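The Green One

My grandmother's house in Kellano had 14 cupboards, and every one of them had cloth in it.

I'd taken the Friday off work to get a start on the linen, expecting a dull day, and by nine in the morning I was having the time of my life. Tablecloths! Pillowcases with scalloped edges, a christening gown in tissue, aprons for every season, tea towels from places she'd never been (Santoro, twice) and some she'd been to and hated. She had ironed the lot. You'd pull out a bath towel and it would come away from the pile with a crease down the middle as sharp as an envelope.

I made a pot of tea, cleared the white table by the window and started folding things again the way she'd taught me when I was seven. Corners to corners. Thumbs inside. Snap it once, hard, so the air goes through it — she loved that sound, she said it was like a sail — and then lay it down and smooth it from the middle out.

The mint-green cloth was at the back of the ninth cupboard, behind a box of Umix custard powder that had gone solid. I knew it straight away. It was the one she brought out when someone had good news. My aunt's engagement was announced over that cloth. So was my first job, at the Zikix cannery, which paid badly and made me smell of brine, and she put the green cloth down for it anyway and cut a sponge cake as though I'd been elected to something.

I shook it out and let it fall on the table any old how.

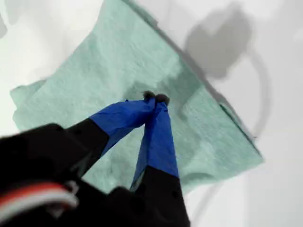
It wouldn't go square. I'd forgotten that about it! She had hemmed it herself from an offcut, and one side was longer than the other by the width of a finger, so whichever way you brought the corners together there was always a little tongue of green left poking out. She used to tuck it under and give it a pat. I tried it lengthwise, then in thirds, then on the diagonal like a scarf, and each time I got to the end there was the tongue again, and I was laughing out loud in an empty house.

What a marvellous, stubborn bit of fabric. I pinched up the middle and let it drop, just to watch the folds settle, and then I did it again. There's such pleasure in cloth when you're not in a hurry with it. It holds a shape for a moment, thinks it over and lies down.

At four my cousin rang to ask how far I'd got.

"Nine cupboards," I said.

"That's brilliant. And what's going to the op shop?"

I looked at the piles. There were piles on the chairs, on the piano, along the hallway and halfway up the stairs, all beautifully folded, and I couldn't think of a single thing in them I didn't want.

"The custard powder," I said.

She was quiet for a bit, and then she asked whether I'd found the green one. I told her I had it right in front of me.

"Don't put it away," she said. "I'm coming over. I've got something to tell you."

I ran the iron over it, long side and all, and went to see if there were eggs.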